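Notebook: Rodness throwback season, helmet and film work
Sunday, August 16, 2026

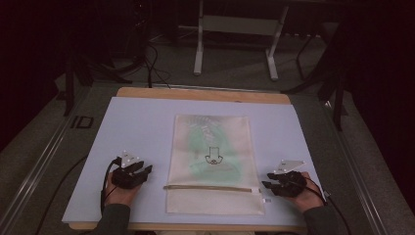
Photo: Oľga Doležal

Great day at the bench! Got through the first pass on the old Rodness High football films, and the Floster game is on there, nearly all of it. I had only ever read the write-up in the school paper, which gives the final drive one sentence. On film it runs for 16 plays, and the fullback carries on most of them. Tejada (the town, not the coach) scored first in the game spliced in after it, so don't mix up the reels when you log them.

Splices: replaced 2 that had dried out near the head of the Floster reel. Tape held through the gate at slow speed. Haven't tried full speed yet, want fresh leader on first.

Color is better than I hoped. You can tell the gold stripe on the Rodness helmets from the white one Floster wore, and that settles the argument with Lalora about which shade to paint the replica shells. It's the darker gold! Mixed a test batch and brushed it on a scrap shell, two coats. First coat went on streaky (too thin, my fault), second one covered well. Leave it on the rack until it's hard, please, it marks if you so much as look at it.

Face masks: the two-bar ones fit the shells with the original screw holes. The single-bar for the kicker needs a spacer of around 3 mm on the left side. I'd like to make it out of nylon and not stack washers again.

Still can't read the number on the Rodness left end. Could be an 83 or an 88. Roster says one thing, program says the other, and he has mud all over him by the second quarter. He makes a terrific catch on third and long though, reaching back behind his hip for it, and I ran that bit back far more often than I needed to.

To do
- new leader, both reels
- nylon spacer
- ask Lalora for the other program, the one with the ads in the back
- decal film, clear, for the September shells
- label the cans properly, pencil is rubbing off

O.D.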